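Seed room notebook, 22nd March
Nasex soak on Purnis rye, first proper look

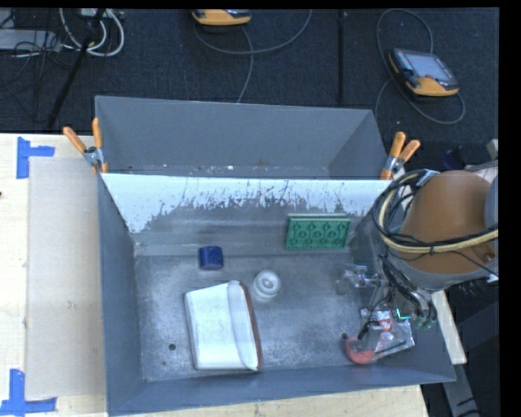 Gunnlaugsson rang again before I had my coat off, wanting to know if we had "the numbers" yet. We have some numbers. I told him I'd write them up today and that he might not like the way I write them up.

For anyone picking this up cold: Nasex is the seed soak he has been selling to growers out towards Toltholm. You dilute it, leave the seed in overnight, dry it back and sow. The leaflet says faster and more even emergence in old or poorly stored seed. It doesn't say how old, how poorly stored, or compared with what. There is a graph with no numbers up the side.

The seed is Purnis rye, farm saved, one sack, cut in July and kept in a barn that I gather is not very dry. Suqin Du drew the working sample, 4,000 seeds by the counter, after mixing the sack by hand and dividing it down. I was happy with that part. She threw out nothing except obvious chaff and a few bits of stalk.

What was done. 200 seeds soaked in Nasex at the strength on the bottle, 200 left dry straight from the sample. Both lots on damp paper, rolled, stood upright in the cabinet. Counted at seven days. A seed counts as up if it has a decent root and a shoot. Twisted, stumpy or glassy ones do not count, however much you feel sorry for them.

Result:
Dry seed: 142 up.
Nasex seed: all but 37 up.

So a gap, and it goes the way the leaflet says it should. Gunnlaugsson will be delighted and I can already hear the sentence he will put on the website. I don't think it shows what he thinks it shows, and I want my reasons down here while I still remember them.

First, we didn't run a plain water soak. My fault, I wrote the plan in a hurry. Soaking rye overnight and drying it back will often wake it up a bit all by itself. The Nasex lot had a night's drink before it ever saw the paper and the dry lot had nothing. As it stands we have tested Nasex plus water against no water, and I would have put money on water.

Second, the cabinet. The treated rolls were all on the top shelf and the dry ones all on the bottom. Suqin says the top runs warmer and I believe her, although neither of us has put a thermometer on each shelf and left it there. Rye isn't fussy, but a degree or two over a week is not nothing with weak seed. The rolls should have been mixed between shelves. Again, this was in nobody's instructions because I didn't write it there.

Third, who counted. I did, and I knew which were which, because the treated rolls have a faint brown stain along the bottom edge. I'd like to think I was fair. I was probably hard on the treated ones out of spite, which would make the true gap bigger, but I can't prove that either and it is no way to run a test. Suqin recounted two rolls of each without talking to me. We agreed on most seedlings and argued over the stumpy ones, as usual.

Fourth, mould. Noticeably more grey fluff on the dry rolls. There may be something in Nasex that keeps it down, in which case fine, say so and sell it as that. Or the soak simply rinsed spores off the seed. The leaflet doesn't mention mould at all. Asked Gunnlaugsson what was in the bottle and was told "plant extracts and minerals", so, tea.

Fifth, and this bothers me more than the rest put together, it is a single sack. Whatever happens with this one tells us about a damp barn at one farm. The growers who ring up will have other rye, or barley, or something from the back of a shed with no label.

Speed of emergence: not recorded. The claim on the front of the leaflet is "faster" and we only looked once, at the end. I did peer into a couple of rolls on day three and thought the treated ones were ahead, but I didn't write anything down and so it doesn't count. Evenness likewise. We'd have to measure shoots, and no one has volunteered for that.

Suqin's view, for balance. She thinks I'm being grumpy and that the gap is too wide to be shelves and counting. She may well be right about that. She worked out the odds on the back of the count sheet (clipped in behind this page) and it would be an unlikely fluke if both lots really were the same. I accept that something made a difference. I just don't accept that we know which something. She then said "well, it's water, isn't it", so we are not as far apart as all that.

Next round, to be set up from what is left of the same sample:
Dry seed, water soak, Nasex soak, all from one draw.
Water soak and Nasex soak to get the same hours, the same temperature and the same drying time on the same mesh. Last time the drying was "until it felt right", which is a phrase I don't want to see in here again.
Rolls mixed between shelves and moved round daily.
Code letters on the rolls, put on by Suqin, list kept in her drawer and not mine. The stain will still give it away to anyone who looks at the bottom edge, so trim the paper before counting.
Counts at three, five and seven days.
Thermometer on each shelf. Ordered.

Would also like a sack of decent Purnis from somewhere dry. If good seed comes up nearly all the way on its own then there's little room for any soak to improve it, and growers should hear that before they buy. Toltholm end might lend us some, need to ask.

Price, since it came up on the phone: a bottle treats rather less than he makes out if you follow the dilution on the back label. The front label and the back label disagree. I went with the back. If the front is right then we overdosed ours, and the whole thing needs doing again anyway. Have emailed to ask which one he stands by.

Not sending him today's figures as a table. He can have them in a paragraph with the water problem in the same sentence, so that he has to at least cut a sentence in half to misuse it.

Odds and ends. Mesh tray two has a hole near the corner and seed goes through it, use tray one. The counter skipped twice on the Purnis, brush the plate out between lots. Nearly out of the wide germination paper and the narrow stuff is useless for rye. Suqin away for the second half of the week, so either I set up before then or the code letters wait until she's back. Leaning towards waiting.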